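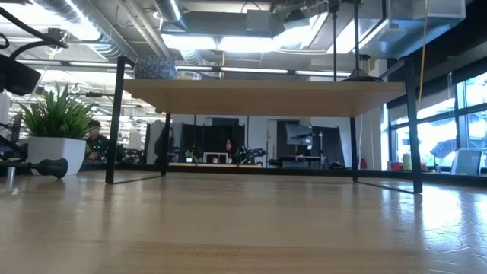 Attachment 1: side camera, table cell 2, arm at the left edge, shelf in the middle.

Ticket 239: Planner treats the space under the shelf as solid
Project: Cliruso
Component: perception / collision map
Reported by: Siham Bitar
Assigned to: Rasmus Adomaitis
Priority: medium
Status: closed, one follow-up open

Siham Bitar, Monday, 09:40
Since I updated the cell to the new map builder, the planner refuses every goal under the shelf. The message is always the same: "goal state in collision". Goals on top of the shelf are accepted, and goals in front of it too. I attach one picture from the side camera so you can see the layout. The space below the board is open and one can look through it to the other side of the room, so I do not understand which obstacle the planner believes in.

What I already tried:
restart of the planner node, no change
deleted the saved map and built it again, no change
changed the gripper padding from the default to zero, no change

Rasmus Adomaitis, 10:15
Thank you for the picture, it helps. Can you please send me the map as a point file, and also the value of fill_below in your cell settings? Please do not change the padding to zero while the arm is enabled. Put it back first.

Siham Bitar, 10:32
Padding is back at default. The map file is in the Sosa folder, under ticket 239. I do not find any fill_below in my settings. Is it a new one?

Rasmus Adomaitis, 11:20
Yes, it is new. When it is missing, the map builder uses "true". This means that under each surface it finds, it fills everything down to the table. For boxes and bins this is what we want. For a board on four thin legs it makes one solid block, and I see exactly this block in your file.

Please add to the cell settings:
fill_below: false
min_leg_points: 63

Then clear the map and build again. The second value is the smallest cluster which is kept as a leg. I took it from the Tindness cell, where they also have thin metal legs.

Siham Bitar, 13:05
I did this. The block is gone and goals under the board are accepted. But now I have two other problems.

First, one of the rear legs is missing in the map. The other three are there.

Second, there is a group of points below the level of the table, under the shelf. Nothing can be there. The log says:

[map] cluster 4 below support plane, kept
[map] table plane fitted, residual ok
[plan] path found, clearance low

I have stopped the arm until I know more. I ran only the planning, without motion.

Ghizlane Ouali, 13:30
I may add something about the second problem, as we had a similar case in Gultdale. The tabletop is glossy. In your attachment the black crossbars at the bottom of the shelf have long dark reflections in the wood, and the ceiling lights make bright streaks towards the right. Our depth estimate took such reflections for real geometry and put them under the table. Please set drop_below_plane to true. It is safe here, as the arm has no business below the table.

Rasmus Adomaitis, 14:10
I agree with Ghizlane. For the missing leg, 63 is too high for your camera distance. I replayed your recording with several values and the leg comes back at 40, but then I also get noise from the plant leaves. I prefer another way: keep 63 and enter the shelf as a fixed model, so that the legs do not depend on the camera at all. Please note that the two front legs continue above the board as short posts. The standard shelf model in our library ends at the board, so you must use the variant with posts.

Also please enter the lamp pole on the right side of the board as a fixed cylinder. It goes up out of the camera view, and the map builder closes it too early.

Siham Bitar, 16:25
All entered. Results with planning only: 200 goals under and around the shelf, every one with a path, lowest clearance above the limit. Afterwards I ran the arm at reduced speed and saw no contact. The points below the table are also gone.

Rasmus Adomaitis, 16:40
Good. I close this one. Shadi Haddad will change the default of fill_below to "ask", so that a missing value gives a warning at start. This is the open follow-up. Until it is released, please write the value by hand in every new cell file.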